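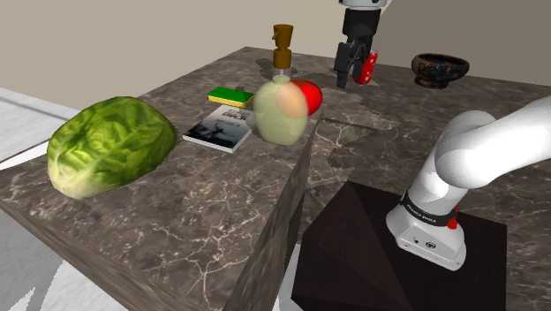
News > Press Room > Community

28 June 2026
By Bijan Arabzadeh, Badow Home Goods

Badow Opens Its Doors to a Summer of Kitchen Table Suppers

Badow Home Goods is delighted to announce the return of its Kitchen Table Suppers, the series of shared neighborhood meals that began last December in the back half of our Thaler Street store and that so many of you have been kind enough to ask about ever since. The summer season will run for 13 weeks, with a supper every Thursday evening, and this time we'll be joined by our good friends at Cadis Bakery and the Alard Branch Library.

For those who missed the winter suppers, the idea is an old one and we can't claim it as ours. Neighbors sit down together, somebody cooks something simple, and people who have nodded at each other on the sidewalk for years finally learn each other's names. We hoped a few dozen people might come through the door over the whole winter. By the last night we had served almost 80 of you, and one very patient dog waited outside under the awning while his family finished their pie.

Cadis will be baking the bread each week, including the seeded rye that disappeared so quickly in the winter, and has promised a plum cake once the plums come in. The library is bringing a swap shelf, so please do carry along a paperback you've finished with and take home another. Librarians will stay through dessert to chat about what they've been reading, and there'll be a story corner for children who have had enough of sitting still (we were all that child once).

"My grandmother fed whoever was in the house when the rice was ready, and she never asked how long they planned to stay," said Bijan Arabzadeh, who looks after community events at Badow and will be cooking on opening night. "I think about her kitchen every time we pull out the chairs. I'd love for people to come in tired from work and go home a little less tired, maybe with a book under one arm and some leftovers under the other."

Suppers start at 6 and wind down whenever the dishes are done. The menu is mostly vegetables, with soups, big salads and something warm from the oven, and there will always be a dish without dairy or nuts. Seats are $4 for adults and free for children. Anyone who would rather wash up than pay is welcome to do that instead, and from what we saw in the winter, the sink is where the best conversations happen anyway!

Places can be reserved at the register in the Thaler Street store or at the front desk of the Alard Branch Library. A few chairs will be kept open each week for people who decide at the last minute.

Comments

marlow_jean
So glad this is back. We met the couple from two doors down at the soup night and now we split a garden plot with them.

T. Okafor
Is the side entrance still the one without steps? My mother would like to come but she uses a walker.

Badow Home Goods
Yes, the side entrance is level and will be open all evening. Please tell her we're looking forward to meeting her.

ryefan
Please ask Cadis to make more of the rye this time. I got the heel and I was grateful for it, but still.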